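Clilville Shared Workshop
Arm Build Group, minutes, Mon 18 November

Present: Fadi Hamdan (chair), Rosario Guerra, Leen Khoury, Leobardo Pacheco (minutes)
Apologies: Beverley Ruddock

1. Previous minutes
Accepted with one fix: the shoulder bracket is 41 mm wide.

2. Arm
Elbow joint reassembled with the Zorner bearings. Backlash is down but still visible at full reach. Leen wants a stiffer forearm tube before any more tuning. Agreed. The Yen driver board stays in until January.

3. Gripper
Rosario reported 86 test picks on the bench with flat stock, 17 dropped. Most drops came at low grip force. New pads to be cut from softer rubber.

4. Simulation
Plate, shard and block models are loaded. Leobardo asked for the block to be kept in front of the shard for the next runs, so the planner has to deal with a partly hidden target. Fadi would prefer to start with the shard in clear view. Both layouts will be saved.

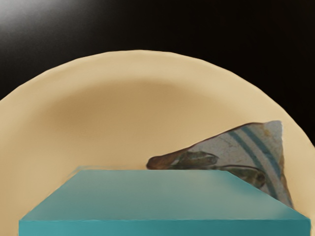
Actions

Leen: price forearm tube, limit 70 dollars.
Rosario: cut pads, repeat the pick test at the same speed.
Leobardo: save both layouts to the Fumden folder and send the link to Beverley.
Fadi: book the long bench for the next session.

Meeting closed after item 4. No other business.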